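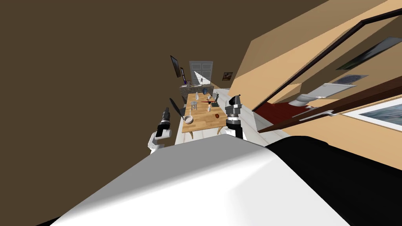 Does a vitamin C serum need to be kept in the fridge?
Depends on the form. L-ascorbic acid in water oxidizes faster in a warm room, so a fridge helps. Oil-soluble derivatives are fine in a drawer.

dmevangelista
Joined November
Posting the above as a starting point. I have gone through 2 bottles of the Kimis serum, one kept on the bathroom shelf and one in the fridge door. The shelf bottle turned dark orange well before it was empty. The fridge bottle stayed pale yellow to the end.

wirnlow_69
Same serum or same batch? Kimis changed the pump at some point. The old dropper let in air every time you opened it.

dmevangelista
Same batch, both droppers. Lids closed right after use.

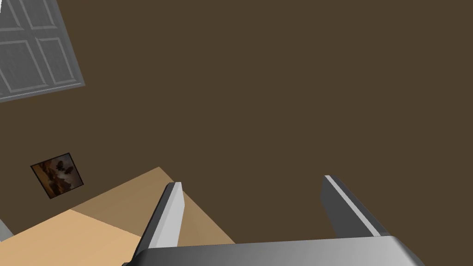
I also left the shelf bottle next to the shower, so heat and light are mixed together in that result. A closed cabinet would have been a fairer test.

Maribeth Salazar
I don't agree that the fridge is needed. My Soriano cream has been in a bedroom drawer all summer with no color change. Buy the small size and use it up.

wirnlow_69
Soriano is a derivative – different chemistry. You can't compare the two.

Maribeth Salazar
Fair on the chemistry. I still think package size matters more than temperature. The Holliscombe tube is 21 ml and I finish it before anything can go off.
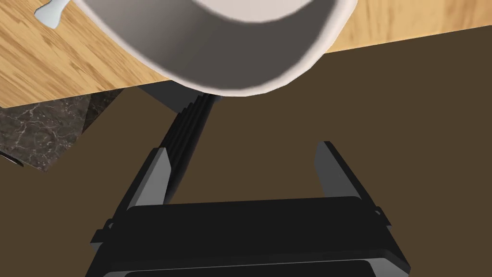 Gripper, fingers open

dmevangelista
Will repeat with both bottles in the dark, one cold and one at room temperature. Starting Sunday. Does anyone have pH strips they trust in the 2 to 4 range?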